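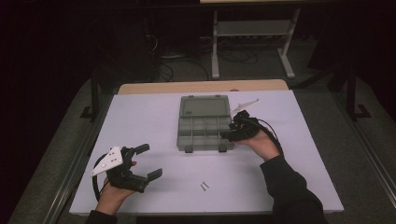 Week 5: Pantry pests, or why there are moths in my muesli

Pantry pests are the bread and butter of winter call-outs, and I love teaching this one, so settle in! Termites go quiet in people's minds once the weather cools down, but the kitchen is warm all year, and something is always living in the back of the flour. This week we're learning to tell the common ones apart and to find where they're coming from. You'll need a hand lens, a torch, some sticky tape and your specimens from last week. If you still haven't sorted yours, get yourself a grey plastic organiser like the one in the photo, with the grid of little compartments, and give each site its own row. Label as you go. I mean it. Last September I had a whole row marked "beetle, kitchen" and I have no idea to this day whose kitchen.

Who we're dealing with

Four or so groups will cover nearly everything you get called about in a house. Learn these properly and look the rest up.

Indian meal moth. This is the one people ring up about. The adult is small and the wings are two-toned when folded, pale near the head and coppery towards the tips. The colour rubs off, so an old battered moth from a trap can look like plain grey nothing. The adults don't feed at all. It's the caterpillars doing the eating, and they leave silk through the food, so clumpy oats or webbing in the corner of a packet is your sign. Then, once they're full grown, the caterpillars go for a walk. They'll climb walls and cross ceilings looking for a spot to pupate, and a customer who finds them above the fridge will swear they're coming out of the roof. They aren't. Go back to the food.

Flour beetles. Reddish brown, flattish, quick on their feet. You'll meet the red flour beetle and the confused flour beetle, and yes, the second one really is called that (people kept confusing it with the first). Look at the antennae under your lens. On the red one the last few segments suddenly get bigger and make a club. On the confused one they thicken bit by bit. Red flour beetles can fly when it's warm, and confused ones aren't known for flying. Neither can do much with a sound whole grain, they want flour, broken bits and dust. A heavy infestation has a sharp sort of smell you won't forget.

Weevils. Proper weevils, with the snout. Customers call every single thing in the cupboard a weevil, so never take their word for it, just ask nicely if you can see one. Rice weevils and granary weevils lay their eggs inside whole grains and the grub grows up in there, out of sight. You'll see neat round holes in the grain once the adults have come out. The rice weevil usually has four paler patches on its back and it can fly. The granary weevil is plainer and can't.

Biscuit beetle and cigarette beetle. Little, brown, rounded, head tucked down so they look hunched. The biscuit beetle (North American books call it the drugstore beetle) has rows of fine pits making lines down the wing covers and a loose three-segmented club on the antenna. The cigarette beetle has smooth wing covers and saw-like antennae. Both will eat things you wouldn't believe: paprika, dry dog food, dried flowers, old books. When you can't find a source in the pantry, think of these two and start opening the spice jars.

And a special mention for the sawtoothed grain beetle, which has six little teeth down each side of the thorax and is so slim it gets into packets that look perfectly sealed. Everyone's favourite under the microscope, it's a gorgeous thing.
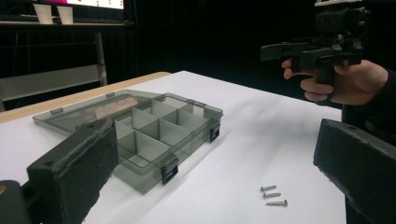
Smoky-grey organiser box with the lid laid open flat.

Finding the source

Right, so the job is nearly always a hunting job. If you only treat what's flying about you'll be back in a month and the customer will be cranky with you, fair enough too.

Start with questions. When did they first see it? Which room? Adults, grubs or both? Has anyone bought food in bulk, started keeping birds, moved house, been given a hamper? Ask about pets straight away. In my experience bird seed is guilty more often than flour, and it's usually in the laundry or the garage where it hasn't crossed anyone's mind.

Then work from the place with the most insects outwards, and take everything out. Everything! Don't peer between packets with a torch and call it an inspection. Check:

- flour, cereals, rice, pasta, nuts, dried fruit, chocolate
- spices, herbal teas, stock powder, cake decorations
- pet food, bird seed, fish food
- wheat bags and anything else stuffed with grain
- under shelf liners, in the shelf peg holes, along the joins and hinges
- the toaster tray (always the toaster tray)
- behind and under the stove where crumbs go to retire

Tip suspicious food out onto a white plate or a tray in good light and leave it alone for a few minutes. Things start to move. For moths, look under the folded flaps of cardboard packets and in the threads of screw-top jars. A jar with the lid on is no guarantee, as small caterpillars can get in around a loose thread.

A story from a shop I looked after for years, Vitero, a bulk foods place. They had moths at the front counter and had thrown out the whole front display, twice. I did two visits and found nothing either. In the end it was a 5 kg bag of bird seed that someone had put on top of the cool room when they ran out of space, and then forgotten. The top of that bag was solid silk. We'd all been looking at eye level. So now I bring a step stool to every job and so should you.

Traps, and what they're good for

The sticky pheromone traps for pantry moths work by giving off the female's scent, so what you catch is males. Students get very excited about a full trap. A full trap tells you there are moths, and roughly where, and whether things are getting better week by week. It won't fix the problem, as plenty of males get to the females before they get to your glue. Write the date on the trap. Replace the lure when the packet says to, and keep the spare lures sealed well away from the site.

For the prac we'll use plain Clalo cards, no lure, mostly so you can practise putting them along edges and in corners. Beetles like to run along a wall with something touching their side, and a card in the middle of a shelf catches dust.

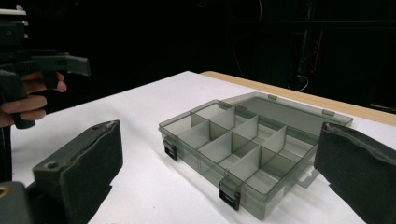

Keep your trap record simple: site, position, date out, date in, what was on it. If you can't name a beetle, write "small brown beetle, unsure" and keep it for me. I would much rather read "unsure" than a confident wrong answer, and the marking reflects that.

Cleaning up

Most homes don't need any spray at all. I'll say it again in the exam revision. Throw out what's infested, sealed in a bag and straight to the outside bin. Vacuum the cupboard with the crevice tool, every join and every peg hole, and empty the vacuum outside as well. Wipe down with warm soapy water and let it dry fully before any food goes back in.

Food that looks fine but was sitting next door can go in the freezer at minus 18 for a week. Big bags take a long time to get cold in the middle, so split them up first. After that it goes into glass or thick hard plastic with a lid that really seals. Thin bags are no use, some of these grubs chew straight through.

Bay leaves: people will ask. I've found moth webbing attached to a bay leaf. Say something kind and move on to the airtight jars.

If you do treat cracks and crevices in a commercial job, follow the label, keep it off food and anything food touches, and do it after the cleaning.

Before next week

Read the Christodoulou chapter on stored grain, skipping the silo part. Finish your sorting and bring your box. The short report is due at the prac and is worth 33 marks out of 100 for the unit. 400 words is plenty. Tell me what you found, where you looked, and what you would say to the customer, in words the customer would understand. The bus to the Nikmont site leaves on time, so please be on it.

Comments

Joyce Swai
Loved the toaster tray bit. Went home and checked mine and now I wish I hadn't. Is it okay to use cereal from my own pantry for the report or does it have to be from the prac site?

reply: Your own pantry is fine Joyce, just say so at the top. Bring the toaster beetles, if that's what they are!

grainy_pete
The four patches on my rice weevils are really faint. I can only see them with the lamp off to the side. Are they meant to be that hard to see?

reply: Yep, some are very dull. Side light is the way to go. If they're all faint, write down what you can see and don't force it.

Marnie
Can you put the antenna drawings up again please, the link from week 4 isn't working for me.

Dale K
Not in the course but found this while looking up moths on my ceiling. It was the budgie seed. Thank you!!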